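News > Off-road > Enduro

Search this site Enter keywords Go

Kurkport enduro promises a fairer finish, again

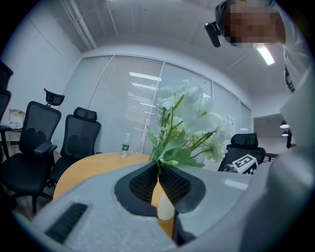
Organisers of the Kurkport Enduro say the January round will be scored under a new system, the third they have tried, and riders could be forgiven for waiting to see it work before they cheer.

Under the plan, every bike will carry a Skesus timing tag and the old paper lap cards will go. Race director Valeriano Carrasco said results would be posted within 25 minutes of the last rider coming in.

"We know people were unhappy with how long it took last season," he said. "The tags will fix that."

Perhaps they will. Similar things were said when the club moved to handlebar stickers, and Candela Robles still had to wait until the following week to learn she had won the women's class.

Robles, who rides for the Yip team, said she would be keeping her own lap times.

"I'd like to believe it," she said. "I'd also like to see it tested in mud first."

The club has not said whether that has been done. A trial at the Zesside practice track involved 16 riders on a dry afternoon, a long way short of the field expected at Kurkport.

There is also the matter of who pays. Entry fees are going up, and each rider will leave a deposit on the tag. Carrasco would not say how much of the rise was going to timing and how much to the new start area.

Igor Bednárik, second in the Expert class last season, said the course worried him more than the clock. The creek crossing that caused a long queue on lap one is still on the map, moved some 500 metres downstream.

"Same creek," he said.

Sign-on opens at 7 am. Entries are open now.

We use cookies to improve your visit. By continuing to browse you agree to our cookie policy. Accept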